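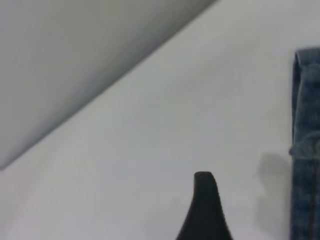 The wrist camera's view: one black gripper finger, a white surface and a strip of blue denim.

Dorkura puts a robot on laundry duty, and will rent it to you

FLENIDSTEAD, January - Dorkura today opened orders for Plendov, a benchtop arm and software kit for firms that handle clothes all day and would like to handle fewer of them.

Plendov is built for returns desks, repair shops and hire wardrobes. It picks up garments, turns them over and lays them out for a person to check. It takes up to 15 kinds of clothing as supplied, jeans included. Ball gowns are on the list for later, and have been for a while.

"Cloth is a rotten thing to give a robot," said Idun Løken, head of product at Dorkura. "A box stays the shape you left it. Trousers have their own ideas."

The kit was tried out at Wubshet, a clothing repair firm, where it handled 3,273 garments over 40 working days. Staff stepped in on just over 200 of them, mostly to deal with drawstrings.

"It is slower than my best people and it never asks what's for lunch," said Åsmund Sandberg, workshop manager at Wubshet. "We have kept it on."

Plendov comes with the arm, gripper, wrist camera and a year of software updates. Rental and outright purchase are both available, with delivery from Flenidstead. Ironing is not included.

Press enquiries: the Dorkura press desk, Flenidstead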